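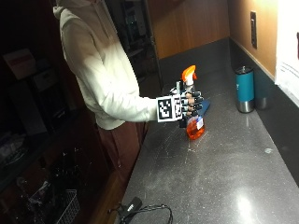 Glove on the spray bottle, marker cube on the back of the hand.

Category: Home Builds > Robot Arms and Teleop
Reading time: 2 min

ornach_dc
Glove build, part 4. I want my arm to learn wiping the kitchen counter from my own hand motion. The pose log drops out whenever I reach for the bottle. Has anyone fixed this without a second camera?

ledura221
Print a bigger marker. You're asking a small square to do too much.

ornach_dc
I tried a bigger one in January and it kept bumping into things.
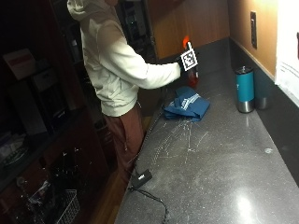 jornadau
Tracking loss on these gloves is mostly a lighting problem. I had the same dropouts for 2 weeks and blamed the code. With the marker that near the wall, and a glare spot like the one on your counter, I'd turn down the overhead light before printing anything.

ledura221
Disagree. Glare on the stone doesn't matter if it isn't on the marker.

jornadau
It does if auto exposure reacts to it. Lock exposure and compare.

ornach_dc
I'll try both. Gripper view for comparison: 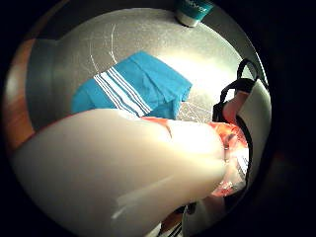 Blue towel on the metal, close up.

ledura221
That one has glare too, so lock exposure there as well. I still say bigger marker.

ornach_dc
Exposure locked, 5 runs logged, 2 dropouts. Printing the marker tonight.
Diarmuid Carroll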